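Project report, group 4 — Endano pick and place
Salma Kabbaj, Stijn Groen, Roos Mulder
Supervisor: Frans De Smet

4. What went wrong

Short version: the gripper kept letting go. First noticed in August, during the long runs. Arm picks up the part fine, moves over, and halfway across the fingers open by a millimetre or two and down it goes. No error on screen. Log says "closed" the whole time.

We did 868 picks in total. 149 drops. Far too many to blame on bad placing, which is what we did for the first week (sorry Roos, your positions were fine).

Things we tried, in order:
- new pads on the fingers. No change.
- slower moves. Fewer drops but still there.
- more closing force, up to 40 newtons. Worse!! Motor got hot and cut out.

That last one was the clue. Stijn put a meter on the supply and the voltage dipped every time the shoulder joint sped up. Gripper and arm were on the same supply, gripper board browned out, restarted, and came back with the fingers slack. The restart is so quick the main program never sees it, it just keeps the last status it had.

4.1 Safety

Should of been written up sooner. After a restart the gripper also does a homing move, so it can shut on its own while somebody is reaching in. Salma got a pinched finger at 16:20, no injury, but we stopped for the day and Els Dewulf from the lab had us fill in the form. New rule — stop button in before any hand goes near the fingers.

4.2 Fix and retest

Separate supply for the gripper, plus a check in the code: if the board has restarted, arm stops and waits for a person.
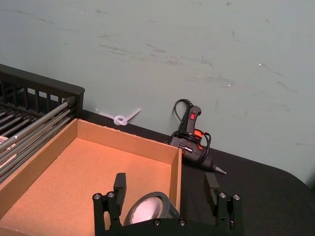

Retest was 91 picks with the same program and speeds as before. No drops, no restarts in the log. Not enough to call it solved, we know. The long run still has to be repeated, and the cable to the gripper board needs a proper clamp — right now it pulls a bit when the wrist turns all the way round. Stijn is doing the clamp, Roos is rewriting the log so restarts get there own line.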